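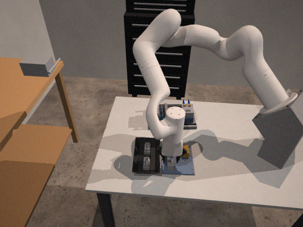
Belora cell planner, the arm over the worktable. Black parts tray left of the gripper, blue base plate under it.

1/ I have been testing Belora, the simulation kit from Skanau, on the 7-day trial. After that it costs 299 a month. I pay for it myself, so here are my notes.

2/ I like that you build the whole room, with furniture and cabinets, and not only the robot. I moved my table 3 times before I was content. In a real workshop this would take me a full morning.

3/ The shadows are calculated also. At first I thought this is decoration, but for anyone who plans to use vision it is very useful to see where the arm makes the table dark. 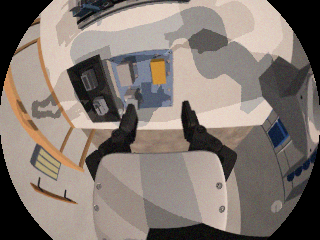
4/ Changing the viewpoint is easy, but the wide lens setting is hidden deep in the menus. I had to write to support. Chepkoech Makori answered me the same evening, very kindly, and sent the correct page of the manual.

5/ What I like less: the parts library is small. Skanau says you can import up to 50 own parts in the basic plan. For Biwott, my small assembly project, it is enough. For a bigger shop I think it is not.

6/ I compared it with Wanomach last June. Wanomach was quicker to learn, but I could not add my own fixtures there. So for now I stay with Belora and will write again when I have tried the export.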